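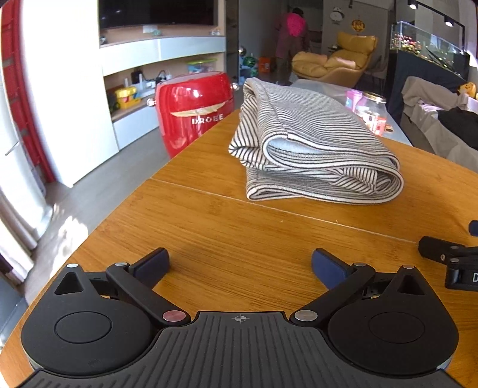

I stopped buying bread in March of last year, mostly over the price, and I have kept a notebook since then. This post is for Canan Bilgin, who asked in the comments how I keep a rye starter going when I bake once a week or less.

My starter came from Sirkka Keskinen, who lived two doors down when we were in Bokenen. She gave it to me in a jam jar and told me to feed it when it smelled sour and leave it alone when it didn't. I ignored that for a long time. I fed it twice a day, threw half of it out each time and went through a 2000 gram bag of flour without baking much of anything.

Now it lives at the back of the fridge. The night before I bake, I take out a spoonful, mix it with 200 grams of whole rye flour and the same weight of lukewarm water, and cover the bowl with a plate. In a cold kitchen it needs until noon the next day. In summer it is ready by breakfast. I save a spoonful for the jar and the rest goes into the dough.

The dough itself is rye, water, salt and sometimes caraway. There is no kneading. I stir it until there are no dry spots, scrape it into a greased tin and smooth the top with a wet spatula. The oven starts as hot as it will go and comes down after fifteen minutes.
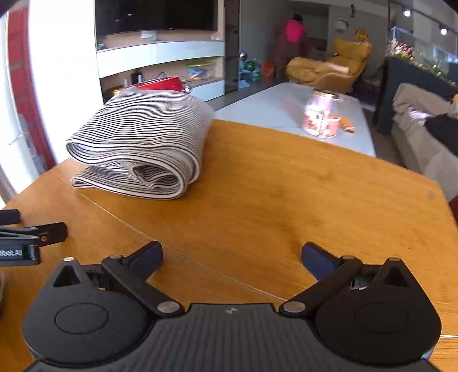

Rye should not be cut the day it is baked. I learned this from Firdevs Karaca, who ran the ovens at Demirtaş before it closed, and I still get it wrong when I'm hungry. The middle stays gummy for a full day and sticks to the knife. Once the loaf is cool I wrap it in a cotton cloth and leave it until the next evening. I slice on a board, never straight on the table – a wood top with a pale seam running across it is a nuisance to get flour out of, and a wet rag only turns the flour to paste. I let it dry and use a stiff brush.

A wrapped loaf keeps five days here. After that I toast it. Muammer Yaman dries his old slices in a low oven and crushes them into the next dough, and I tried it twice. The bread came out darker and a little sweeter, and I liked it better the second time, when I soaked the crumbs first.

I am still looking for coarse rye that doesn't have to be ordered. The shop on the corner has only the fine kind. If anyone near Stodo knows a mill that sells small bags, please leave the name below.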